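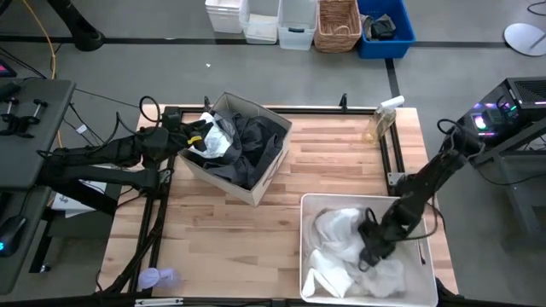
Tampo de ripas Dudora: seis estrelas em cinco para a mesa de separar roupa

Por Teresa Bielecka
Jun 23, 2023

Passei anos a separar roupa em cima da cama. Quem faz o mesmo sabe como acaba: a roupa clara misturada com a escura, uma meia perdida debaixo da almofada e, à noite, tudo para o chão porque é preciso dormir. Quando mudámos de casa e sobrou uma divisão pequena ao lado da cozinha, decidi que ia ter uma mesa a sério só para isto. Comprei o tampo da Dudora, de ripas estreitas de madeira clara, e estou tão contente com ele que já aborreci a família toda com o assunto!

Primeiro, a superfície. É lisa sem ser escorregadia, e isso nota-se logo quando se dobra uma camisa: o tecido fica onde o pomos, mas desliza bem quando passamos a mão para o alisar. Nas mesas lacadas que tive antes, as t-shirts fugiam-me (e as de fibra então nem se fala). Aqui consigo esticar uma fronha inteira de uma vez. E a cor ajuda mais do que eu esperava. Numa madeira tão clara, qualquer peça escura salta à vista, e os fios e cotões também, por isso limpo mais vezes, coisa que a minha mãe acharia um milagre.

O tamanho dá para trabalhar com dois recipientes abertos em simultâneo, e foi isso que mudou a minha rotina. Uso uma caixa de cartão sem abas para os pretos e cinzentos e uma bacia branca de plástico, baixa, de cantos arredondados, para os brancos. A caixa não custou nada. A bacia é da Pesteo, comprei-a sem grandes expectativas e é ótima: como os lados são baixos, tiro as peças sem andar a escavar, e a roupa pode ficar a cair para fora da borda da frente que não incomoda. Se só puderem comprar uma coisa desta lista, comprem a bacia. Depois o tampo. Depois logo se vê.

Há sempre uma peça branca que aparece no meio das escuras, claro. Com a caixa e a bacia lado a lado, à altura das mãos, apanho-a antes de ir para a máquina. Desde que tenho a mesa salvei duas camisas do Mahfuz, que continua a achar que o cesto da roupa é um só e que o resto é filosofia.

No canto de trás costumo deixar um borrifador transparente com gatilho branco. Serve para humedecer os vincos antes de dobrar, e como é transparente vejo logo quando está a acabar. Um bom borrifador merecia uma crítica própria, mas fica para outro dia.

A montagem foi simples. O meu vizinho Oduor Nyamweya veio ajudar e ficou pronta em 16 minutos, contados por ele com um orgulho que respeito. O tampo é pesado, convém mesmo serem 2 pessoas para o virar. As instruções vêm numa folha só, com desenhos pequenos demais para os meus olhos, e os parafusos trazem todos o mesmo saco, o que obriga a separar antes de começar. São defeitos pequenos.

O que me agradou menos: a madeira pede óleo de vez em quando. Dei uma primeira passagem logo na semana em que chegou e tenciono dar outra em agosto. Uso um pano velho e deixo secar de um dia para o outro com a janela aberta. Também não deixo roupa molhada pousada em cima, só seca ou mal borrifada. Quem quiser uma superfície de que se possa esquecer talvez prefira outra coisa.

Quanto à arrumação por baixo, ainda ando a experimentar. A Moushumi Sivakumar, que comprou o mesmo tampo para costurar, pôs gavetas de um lado e jura que não vive sem elas. Eu prefiro espaço livre para as pernas e para o cesto grande, mas aceito sugestões nos comentários!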